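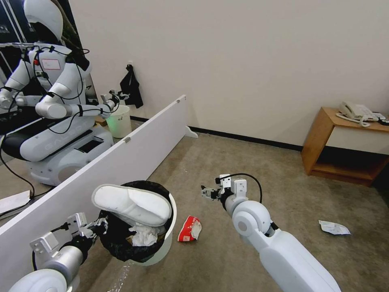 Cleaning a big mirror without streaks

In my first apartment I washed the mirror with a lot of product and a piece of newspaper, and every morning the sun showed me the lines. Now I do it differently, and it takes less time.

First, remove the dust with a dry cloth. Go over the top edge too, because the dust from there falls down later and makes gray drops on the glass.

Then look for spots of hairspray or toothpaste. Put a little rubbing alcohol on a cotton pad and hold it on the spot until it becomes soft. Do not scratch with a blade. My friend Titilayo Onuoha did this with a kitchen knife and the mark is still there.

For the washing I mix 400 ml of water with two spoons of white vinegar. If the water in your town is hard, buy distilled water, one bottle of 1000 ml is enough for many months. Spray on the cloth, never on the mirror. When liquid runs down to the lower edge it can go behind the glass, and after some years you will see black stains which cannot be cleaned.

Use a flat microfiber cloth, folded in four. Begin at the top and go from left to right, then down, like writing the letter S. Turn the cloth to a clean side when it feels wet. After this, take a second cloth, completely dry, and repeat the same way.

Please wash these cloths without fabric softener. The softener stays in the fibers and you will put it on the glass the next time.

If you still see streaks, the old cleaner is probably making a film. Wash one time with warm water and one drop of dish soap, wipe with plain water, and dry well.

Bathroom mirrors: rub a very small amount of shaving foam on the dry glass and polish until it disappears. In my house it keeps the steam away for one or two weeks. Try it in a corner first.

Question from Bello Okoro, who wrote to me in August: can he use the same mix on a wooden mirror frame? No, vinegar can make the varnish dull. A slightly damp cloth is enough, and dry it immediately after.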